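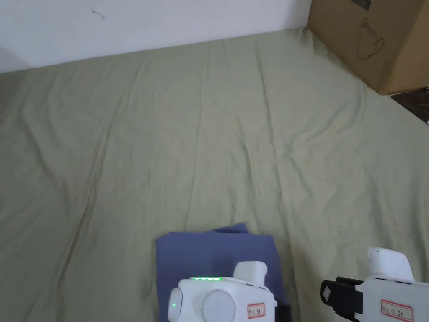
Verkard hand-held gripper kit: progress report, second period
To: Elvia Hinojosa, equipment fund
From: Vilém Ondrejka, Naston evaluation group

You asked for a plain answer on whether the fund should pay for more kits. My answer for now is no, and most of this report explains why.

Work done since the last report

We recorded 606 folding demonstrations with the paired grippers, all of them on small cloths and towels. After review we kept 596. The ten we dropped had one thing in common: a gripper stopped writing data partway through and the operator had no way of knowing. The green lights stayed on the whole time. Verkard's manual says green means the device is powered, and I have no quarrel with that, but their sales page says green means "ready and recording." One of those two documents needs to change.

Ten lost out of the full set is a good rate, and I don't want to hide it. I would feel better about it if we had found the losses the same day. We found them on a Tuesday, when Michalík's people ran the files through their checker and sent back a list.

Where the kit does well

Setup is quick. A new operator can be folding cloth in 20 minutes, and that includes charging checks and pairing. Picking up a single layer from a soft surface works better than I expected. We work on top of a creased green sheet on purpose, and the blue cloth is a fair test against it, as the jaws have every chance to grab the sheet too. Operators learned to come in low and from the side. This took practice, though, and the brochure shows none of it.

Where I have doubts

The main claim in the offer is that data from the hand-held units can be used to train a robot arm with "no further work." We have not seen this. Zindska, who are running the arm side for us, have trained 3 policies so far on our recordings. The first two would not finish a fold. The third finishes a simple half fold on most tries if the cloth starts flat and square to the arm. Turn the cloth a little and it goes back to pinching air. Zindska think more varied starting positions would help. They may be right, but that is further work, and somebody will be paying for it.

Weight is the other complaint. The units feel fine for the first hour. By late afternoon folds get sloppy, and I can tell from the recordings alone which ones were made after 3 p.m. We have moved all sessions to the morning. That cuts our output, and the cost figures Verkard gave you assume a full working day.

Support has been polite and slow. Two questions about clock drift between the left and right units are still open. The reply to the first was a link to the page we had quoted in the question.

Money

Spending is on plan. The repair line has not been touched. I have held back the payment for the extended software license until the recording light question is settled — Verkard know this and have not objected.

Next period

We will record a new set with the cloth turned, bunched and partly folded at the start. Zindska will train on the old and new sets separately, then together, so that we can see what the extra variety buys. Michalík's checker will run at the end of every session.

I would ask you to leave the order for more kits open until those results are in. If the arm can fold a cloth that starts out crooked, I will change my recommendation and say so in writing. The sales contact has offered a discount for a decision in April, and I don't think it should move us.

V. Ondrejka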